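Why Does a Camera Need Light?

A page for young photographers, by Ayantu Zeleke

Do you like to take pictures? Many children at our photo club in Rurkell ask me the same thing. They say, "My eyes can see well in the evening, but my picture is dark, or it is all blurry. Is my camera broken?"

Your camera is fine. It only wants more light. Let us learn why.

What is inside a camera

Every camera has a small hole at the front, and light goes in through this hole. Behind the hole there is a flat piece which feels the light. It is called the sensor. In old cameras there was film in the same place, and maybe your grandmother has still one of these cameras in a drawer.

Think of the sensor as a field with very many tiny buckets. When you press the button, light falls into the buckets, like rain. A bucket with much light makes a bright dot in your picture. A bucket with almost no light makes a dark dot. All the dots together make your picture.

On a sunny day the buckets fill very fast. In a dim room the light is like a thin rain, and the buckets need more time.

The little door

In front of the sensor there is the shutter. You can imagine it as a little door. It opens, the light comes in, and it closes again. (In a phone there is usually no real door. The phone turns the sensor on and off, and the result is almost the same.)

When there is a lot of light, the door can open and close so quickly that a jumping dog looks like it hangs in the air. When there is little light, the door must stay open longer. If the dog jumps now, he moves while the door is open. His light falls first in some buckets and then in other buckets. So we get a dog with a long smeary tail and three ears.

The same happens if your hands move. Then the whole picture is smeared, also the things which stand still, like a house or a chair.

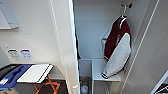
Some cameras let you choose how long the door is open. Oleksandra Hutsuliak, who is 11 years old and comes to our club, tried this with her little brother on a swing. With the short time he was sharp, and she could see every hair. With the long time he became a blue stripe. She liked the stripe better, and it is now on the wall in our club room. A blurry picture is not always a bad picture!

What is the grain?

Maybe you have seen a dark picture full of small colored dots, like sand. We call this noise, even if you cannot hear it. When the buckets are nearly empty, the camera has to guess a bit. It makes the little light look stronger, and it makes the mistakes stronger too. This is similar to a radio when the station is far away. You turn it louder and the crackling becomes louder also.

Try it yourself

You need a camera or a phone, a toy, and a room with a window. Ask a grown-up if you may use the camera.

Put the toy on a table close to the window and take a picture. Do not use the flash. Now carry the toy to the darkest corner of the room and take the same picture again. Then take one more in the corner, but this time put your camera on a pile of books and use the timer, so your hands do not touch it.

Look at the 3 pictures on a big screen. Where can you see the grain? Which one is the sharpest? When Ximena Zavala did this with her toy giraffe, the picture on the books was much sharper than the one from her hands, and both were made in the same corner.

Please never point your camera straight at the sun, and do not look at the sun through it. This can hurt your eyes very badly.

Words to remember

Sensor: the flat part inside the camera that feels the light.
Shutter: the little door that lets the light in for a short time.
Noise: small dots that come when there is not enough light.
Timer: it makes the camera wait before it takes the picture.

Next time we will talk about shadows, and why they are so long in the evening.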